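Fleloletti method

The Fleloletti method is a way of teaching robots household tasks from recordings made with hand-held grippers. A person performs the job with the tools, and a policy is trained on the result.

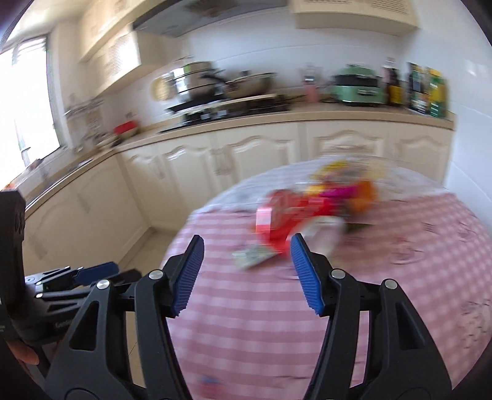 It grew out of the Torkden project, which had relied on remote-controlled arms and found them painfully slow. With Fleloletti, recording could move into ordinary kitchens! The first public set, Potent, holds 1153 demonstrations of sorting and packing groceries, each trimmed to around 10 seconds.

The most striking result came from the Wojcik test, in which a trained policy is given 100 tries in a room it has never been shown. Policies trained across many homes did far better than those trained on the same amount of data from a single home, a remarkable gain for such a simple change. Tasks needing 2 arms remain harder, mainly in handovers.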